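## 4. Closing force of the hand gripper

This section is for the hand gripper from the Pasach kit, after the jaws and the pads are mounted.
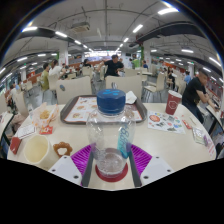
Before you start, the trigger cable must be connected and the fingertip screws must be tight. Use a plastic bottle with the cap on.

1. Put the bottle upright on the table, between the pads.
2. Close the jaws slowly until both pads touch it.
3. Turn the force screw to the right, 17 clicks from the zero position.
4. Lift the bottle a little and hold it while you count to 40.
5. If the bottle slides down, add one click and repeat step 4.
6. Write the final number of clicks in the build notebook.

**Note:** The two pads should touch at the same moment. If one comes first, go back to section 3 and center the jaws again.

**Caution:** Do not turn past 61 clicks. The Clakex spring can jump out of its seat, and it is very difficult to put it back.

**Caution:** Keep your other hand away from the jaws while you turn the screw.

For the shared tool, please ask Teodoro Malabanan before you change the spring. The spare ones are in the Lustberg drawer.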